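4. Recording your first cloth demo

I always start people on cloth with the Porkelex hand grippers. It's forgiving stuff, and you won't break anything while you get the feel of the triggers. Set aside 30 minutes and do it on a bed if you can - you get room for both elbows.

4.1 Hold one gripper in each hand and squeeze both all the way once. That zeroes the jaws.

4.2 Press record, wait for the beep, then bring the grippers in slowly from the sides.

4.3 Open the jaw wider than you think you need, slide a finger up against the fabric, and close on a fold. Flat cloth slips out. A good fat wrinkle stays put.

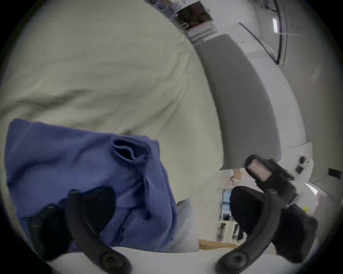

Fig. 4-1. Left finger pad against the cloth, jaw still open.

4.4 Keep your other gripper nearby so you can pass an edge across without a big reach. I aim for one smooth move per pass, even if it's slow.

4.5 Put the cloth down, open both jaws, and press record again to stop.

Note: If you fumble a grab, just keep going and try again in the same take. Keston (our training software) can use those recoveries, and I like having a few in every batch.

Caution: Don't let fabric bunch up into the finger pivots. If it does, stop recording and ease it out by hand - never yank the trigger!

My first usable set was 459 takes, so pace yourself.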